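“I still write the difficult emails two times”

Osamu Hamada came to Prunley College to study for one year. He is now in his second job there, and new students often hear his voice before they hear any other, because he answers the phone at the International Welcome Desk.

When I arrive at the desk in the middle of the morning, Osamu is explaining to a caller how to get from the airport to the Stestetgate campus. He gives the directions slowly, repeats the name of the bus stop, and spells it. Then he spells it again.

“I remember this phone call from the other side,” he says when he has finished. “I called this same number from my parents' kitchen. The person who answered was very kind, and I understood maybe half. I said thank you and hung up, and then I was ashamed to call again.”

He had worked in a travel office before he applied. His English was good on paper, he says, and he had passed the required test at the second attempt. Speaking was another matter. In his first semester of the Business Administration program he sat in the back row and wrote down every word he did not know. By the end of October the notebook was full.

“Some of them were not even words,” he says. “Some were just how the professor pronounced things. I looked for them in the dictionary for a long time.”

What changed the situation was a group project in the spring. Each group had to present a plan to a local company, and Osamu's group was given Rirkberg, a small firm that rents out tents and chairs for outdoor events. The others in the group did not want to present the part about costs. He knew the costs well, so he said yes, and then he did not sleep properly for a week.

“I practiced in the laundry room of my dormitory, because the machines are loud there,” he says. “I thought, if I can hear myself over the machines, the people from the company will also hear me.”

The presentation lasted 22 minutes, and his part was the longest. The people from Rirkberg asked him many questions about the transport budget. He did not have all the answers, and he told them so. One of them wrote to him afterward to ask for his spreadsheet.
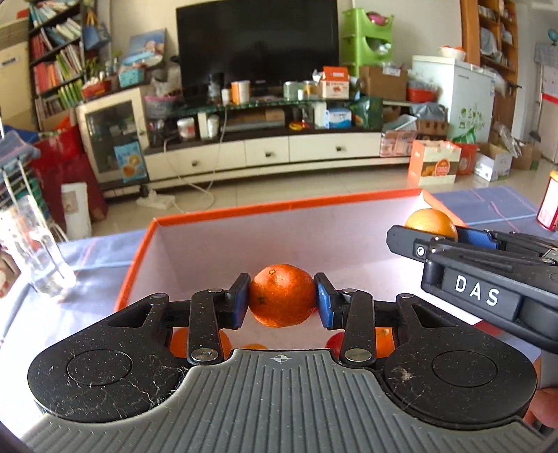

A mandarin held above the tray, with more oranges and a red fruit below.

It was his tutor who told him about the internship with the Student Recruitment office. The internship was for 10 weeks over the summer, and he applied on the last possible day. At the interview they asked him what he would say to a student who was not sure about coming to Prunley.

“I said I would first ask why they are not sure,” Osamu recalls. “Then there was silence, and I thought I had made a mistake. But they were writing.”

The work of the internship was less exciting than he had imagined, and he is open about this. He put brochures in envelopes. He checked addresses. He sat in on online information evenings and typed answers into the chat window, and in the beginning each answer was read by a colleague before he could send it. One week he was asked to go through the old list of frequent questions, which had not been revised for a long time, and to mark everything that a person outside the country would not understand.

“I marked almost everything,” he says. “For example, it said that rooms come unfurnished except for the basics. What are the basics? I brought my own lamp in my suitcase. There was a lamp in the room.”

The list was rewritten, and the new version went out to 700 applicants before the fall semester. It has a page about what to pack and what to leave at home, and the lamp is mentioned there.

When a regular position opened at the Welcome Desk after his graduation, he applied for it on the first day and not on the last one. He has the desk nearest to the door, which is cold in winter. In March, when the decision letters are sent out, the phone starts before he has taken off his coat. Many callers are parents, and some of them want to know things he cannot tell them, such as whether their daughter will be happy.

“I cannot promise this,” he says. “I can tell them where the doctor is and when the library closes. I can tell them that there is a rice cooker in the shared kitchen in Fahmy Hall and that it works. People are very glad about the rice cooker.”

I ask him if he still feels like a foreigner at the college. He thinks about it for some time.

“On the phone, yes, a little,” he says. “I still write the difficult emails two times. The first one is for me, and the second one I send. But my colleagues who were born here, they also ask me to read their emails now – to see if everything is clear. So I do not know who is the foreigner with the emails.”

He would like to begin a part-time master's degree, perhaps in education, if the hours can be arranged with the desk. He has asked for the forms. For now there is the fall arrival weekend to prepare, with the airport bus to book and the room keys to sort by building, and he wants to record the directions to Stestetgate so that callers can listen to them as often as they need.

The phone rings again while we are talking, and he excuses himself. The caller asks about the bus stop. Osamu reaches for a pencil and begins to spell.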